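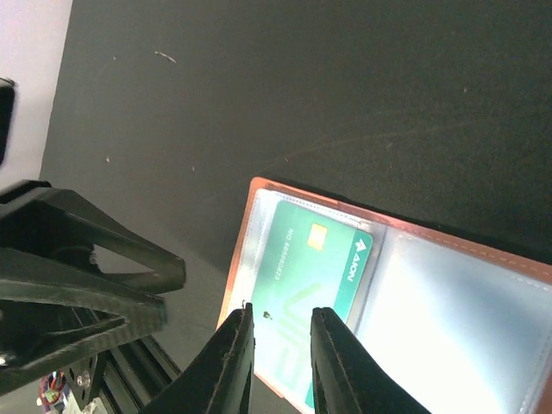
Reading time: 6 minutes

Chapter 7
Storage and the Price of Waiting

I got my first job in natural gas in 2001, on a desk run by a woman named Viorica Shehu, and in my first week I asked her why next January's gas cost so much more than the gas we could buy that afternoon. It was the same gas, as far as I could tell. Same pipe, same hub, same people on the phone. She told me to go and find out what it would cost to put some in the ground and keep it there until January, and to come back when I had a number.

It took me most of a month. I thought I'd be calling one person and adding up a couple of fees (I was very young!) and I ended up learning nearly everything that's in this chapter. So I'm going to set you the same question, only with more help than I got.

In Chapter 6 we looked at gas moving from place to place. We said that if gas at one hub is cheaper than at another, and there's room in the pipe between them, somebody will buy at the cheap end and sell at the dear end until the gap shrinks to about the cost of shipping. Storage is the same idea with a calendar in place of a map. You buy in a cheap month, you sell in an expensive one, and the cavern or the old gas field is your pipeline. If you were comfortable with Chapter 6 you already have most of the tools. If you weren't, have another go at the section on pipeline tolls before you get into 7.3, where I'll lean on it pretty heavily.

Why do the months have different prices at all? In most of Canada the answer is furnaces. People burn a great deal more gas in winter than they do in summer, while the wells keep producing at a fairly steady pace all year. You can't sensibly shut in a whole basin every April and open it up again in November, and you wouldn't want to pay for wells and pipes big enough to meet the coldest night in January straight from the wellhead. So gas goes into storage from spring to fall and comes out from fall to spring. We call those the injection season and the withdrawal season, and you'll hear people in the business talk about them the way farmers talk about seeding and harvest.

Now for the money. Suppose you can buy gas for July at $2.00 a gigajoule and sell it, today, under a contract for delivery in January, at $3.00. That dollar between them is the summer-winter spread. It looks like free money and it's not, because you have to pay for the following:

Rent on the space, which is usually a yearly charge whether you use it or not.
Fees for injecting and for withdrawing.
Fuel, since the compressors that push the gas underground burn some of it.
Interest on the cash you spent in July and won't see again until January.

Say those come to 80 cents all in. You've locked in 20 cents on every gigajoule and you can go home. If they come to $1.10, leave the gas alone and let someone with cheaper storage do it. That little sum is called the intrinsic value of storage, and it's the number Viorica sent me off to find.

I brought her my answer on a sheet of graph paper. She read it and asked what the space was worth if the spread moved in September. I hadn't a clue. We'll get to that in 7.4, under extrinsic value, and I promise it's less frightening than the name – most of it is plain common sense about being able to change your mind.
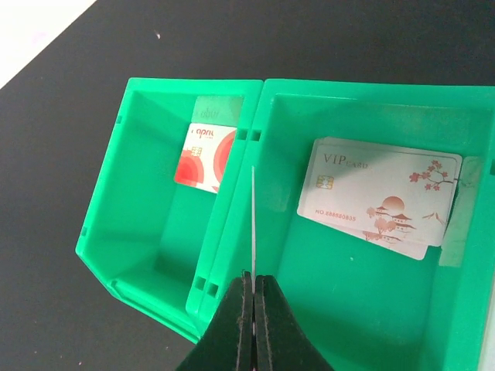
Before then we need to talk about the storage sites themselves, because they aren't all alike and the differences show up in the price. Through the chapter I'll use a site I'm calling Jandodham, a depleted gas field hooked up to the Flustudgate pipeline and priced against the Vimis hub. Depleted fields are big and slow. At full rate Jandodham takes months to fill, and once it's full it takes months to empty. That's fine for a job you do once a year, which is exactly the job I described above.

A salt cavern is a different animal. It's much smaller, it costs more for each gigajoule it holds, and you can fill and empty it several times in a year. Nobody sane rents a salt cavern just to carry gas from July to January. You rent it for the cold snap, or for the week when a compressor station goes down and next-day prices jump while next month's hardly budge. When we compare the two in 7.2 you'll find that asking which is "better" doesn't get you very far until you know how jumpy prices are in the place you're standing.

There's also cushion gas to think about. Every underground site needs a certain amount of gas that stays down there for good, to keep the pressure up so that the rest will flow. You buy it once and you more or less never get it back. Students forget it every single year. Lejla Živković, who marked the exercises for the first edition with me, used to write CUSHION in the margin in green ink, and by the end of term she'd stopped bothering with the vowels.

The last piece is the curve. A forward curve is just today's prices for delivery in each coming month, drawn as a line. When later months cost more than nearer ones we say the market is in contango, and when they cost less we say it's in backwardation. Gas does both inside a single year, which confuses people who come over from oil. The line climbs towards January, drops away through March and sags into the summer, then climbs again. Storage is a big part of what decides how tall those humps get. When there's plenty of empty space the spread gets squeezed down towards the cost of using it. When the space is nearly full in October, summer gas has nowhere to go, and the near price can fall through the floor while January barely notices.

I've watched that happen from a trading desk and it's a long few weeks. Section 7.5 goes through a fall of that kind at Vimis from the point of view of a small marketer, Jurić, who has rented space at Jandodham and left the buying too late.

You'll want a calculator for this chapter, and a spreadsheet from 7.3 onward. We'll work in blocks of 1000 gigajoules so that the zeros stay manageable. Please do the first exercise by hand, though, even if you think you've got it.

What you should be able to do by the end

Work out the intrinsic value of a storage contract from a forward curve and a list of fees.
Tell working gas from cushion gas, and say who pays for each.
Explain why a fast site and a slow site can be worth different amounts on the same day.
Read the shape of a gas curve and make a fair guess at how full storage is.

7.1 What goes in and what comes out

Let's start with Jandodham empty, apart from its cushion, on the first day of April. Jurić has signed up for a share of the space and has to decide how much gas to buy this month and how much to leave for later. The injection rate isn't the same all season. Early on, when the pressure in the field is low, gas goes in easily, and as the field fills up the compressors have to work harder and the daily limit comes down.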